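News > Regional Desk > Meeting Notes

Print this page | E-mail this page

Notes from the regional news desk meeting, 06/04/2019

I took the minutes again, so blame me for the spelling. There were 9 of us at the table and 2 on the phone line, which kept dropping.

Last meeting's notes were approved with one fix: the flood at Ruvari hit 80 homes, and I'd typed 8. Sorry, all!

Ruvari flood follow-up. The district office still won't say when the 22 families in the school gym can go home. We agreed to ask again in writing and run the story either way. I'm drafting the letter tonight.

Jelik border crossing. Long talk on this one (my tea went cold). The crossing has been shut to trucks since the shooting, and the two sides give very different accounts of who fired first. We decided to print both, say clearly that we can't confirm either, and hold the death toll until the hospital gives us one.
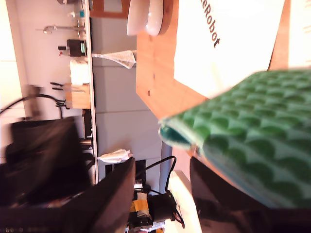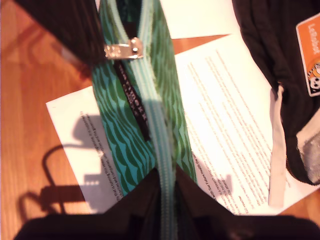

Next up was the Sallgate ferry inquiry, and I got a bit worked up, because we've had three different dates for the hearing in our own pages. From now on one person checks dates before anything goes out. I also asked for the hearing papers to be kept together in something that shuts, and a pouch with a zipper down the middle like the green one with the wavy stripes would suit me fine for the receipts too. Agreed, with some eye rolling. The inquiry opens in September and we want two reporters there from the first morning.

Mizuno page. The weekly roundup stays, but shorter. I'll cut it down and send it to everyone before the next meeting.

Any other business: the phone line. Please, can we get it fixed?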